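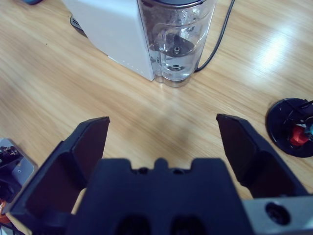

White pod machine on the wood table, tank side

Skamach wrote:
Coffee people! I finally switched to refillable pods this September and I'm so happy with it. Medium-fine grind, light tamp, and a 3 minute bloom with a splash of hot water before the pod goes in. Tastes like real coffee!

Morsy wrote:
Three minutes?? The grounds are cold by then. I skip the bloom and just run the small cup setting. Way more body.
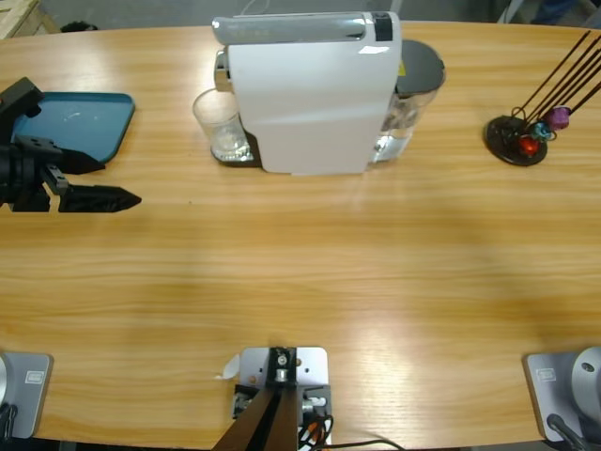 Skamach wrote:
Tried that on Thursday and got sour water, sorry! Maybe it's the beans. I'm on the Brirberg medium roast, which I love (smells like toasted walnuts).

Avar wrote:
Oh, Brirberg is great! Grind it finer though. I've run 100 of these refillable pods and grind beats everything else. Morsy is right about the small cup. 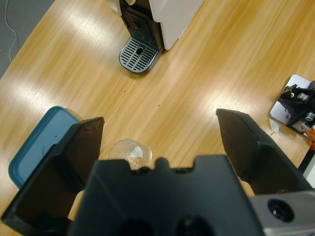
Also change your water. Mine is super hard, and filtered made a bigger difference than any bean I've bought.

Morsy wrote:
Gotta disagree on filtered, tastes flat to me. Tap all the way.

Skamach wrote:
Ok, finer grind and filtered tonight, but I'm keeping my bloom! Will post back after the second cup.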